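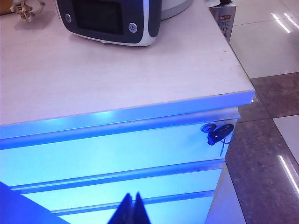

*White pedestal cabinet, three drawers, with a small device on top.*

I bought the Marnura drawer pedestal in May to go beside my desk, and I have now used it long enough to say what is good and bad about it. It cost $88 with shipping. The other one I looked at was the Tusetti, which was a little cheaper but came with open shelves. I wanted drawers.

**Assembly**

The box was heavy and one corner was crushed, but the parts inside were fine. The instructions are all drawings. Step 15 shows the drawer runners and the left and right ones look almost the same on paper. I put two of them on backwards and had to take them off again. Look for the small letter stamped near the front screw hole. It took me nearly 2 hours with a hand screwdriver.

**Drawers**

The top drawer holds pens, chargers and a stapler without trouble. The middle one is for mail. I keep hanging folders in my other cabinet, so I can't say if they would fit in the bottom drawer, but a stack of letter-size paper lies flat in it. The drawers slide well when they are lightly loaded. With a full ream of paper the bottom one drags a bit toward the back. There is a lock on the top drawer.

**Top surface**

The top is smooth and wipes clean with a damp cloth. Coffee left overnight came off with dish soap. A hot mug did leave a dull ring, and I use a coaster now. White shows dust, so expect to wipe it once a week.

**Customer service**

One screw was missing. I wrote to Marnura and a bag of spares came in the mail nine days later. They did not ask for a receipt. When I had a similar problem with a Polat bookcase a few years ago, I never got an answer.

**Would I buy it again**

Yes, at this price. If you plan to fill every drawer with paper, spend more and get something with metal runners. For ordinary desk clutter it does the job. I give it four stars out of five.

Lachlan Rutherford
29 July 2020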